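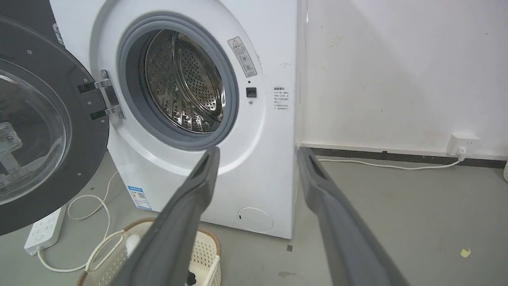 Wanted: people who'll write down their week for me

Hi, I'm Kgomotso Shezi, and I'm looking for people in and near Siltdale who'd be willing to keep a household diary for me for one week. It pays (a little), it's easy, and you don't have to be any kind of writer. In fact I'd be happy to get a few people who hate writing, so please don't let that stop you!

What I'm after is the ordinary stuff. Who does the laundry and when, who cooks, who remembers the electric bill, how long you spent on the phone trying to get somebody to come look at the roof. I've been working on a book about housework for almost three years now and I've read more old diaries than I can stand, most of them by ladies who had help. I want to know what goes on in houses right now, in apartments, in trailers, in the place you share with two roommates who never buy dish soap.

So far I have 61 diaries and I love every one of them. They lean heavily toward married women with small kids, though, so I'd be especially glad to hear from men living alone, people over 70, anybody who works nights, and teenagers (with a parent's okay, in writing). If you're none of those, write to me anyway. I'd still like to have you.

How it works

You get a notebook from me in the mail, plus a stamped envelope to send it back in. Pick any seven days in a row. Each day, jot down the chores you did, what time you started and stopped, and anything you felt like saying about it. Ten or fifteen minutes at night is plenty. Some people do it at the kitchen table as they go along and those notebooks come back with gravy on them, which I don't mind one bit.

Spelling doesn't matter. Pencil is fine. If your handwriting is terrible you can talk into a cassette and I'll have it typed up, or Aqeel Shaikh can call you every evening and take it down over the phone. He's helping me through June and he's very patient. He also speaks Urdu, so if that's easier for you or for your mother, say so when you get in touch.

Please don't clean up your week for me. If you wore the same jeans for six days and ordered pizza twice, put it down. One woman wrote four pages about hunting for a single sock and it's the best thing I've got.

What you get

Forty dollars when the notebook comes back, and a copy of the book when there is one. I can't promise a date on that. If I quote from your diary I'll change your name and your street and send you the passage first, and if you don't like it, out it comes. You can drop out in the middle, too. Just mail back whatever you've filled in and I'll pay you for the days you did.

I do have a few openings for longer talks as well, two hours or so, at your place or mine. Those pay sixty. I'm most interested in people who grew up in a house with no running hot water, or who ever took in washing or ironing for money. Tumelo Tshabalala has been doing some of these with me and we usually bring cake.

To sign up

Send a postcard or a short letter to me at Box 268, Siltdale, with your name, your address, a phone number, who lives in your home and how old they are. That's all I need to start. Please get it to me by March 12, 1999, so I can order the notebooks in one batch. I answer everybody, but I'm slow, so give me two weeks before you decide I've forgotten you.

And if you know somebody who'd be good at this, an uncle, a neighbor, the guy downstairs who irons his sheets, pass it along!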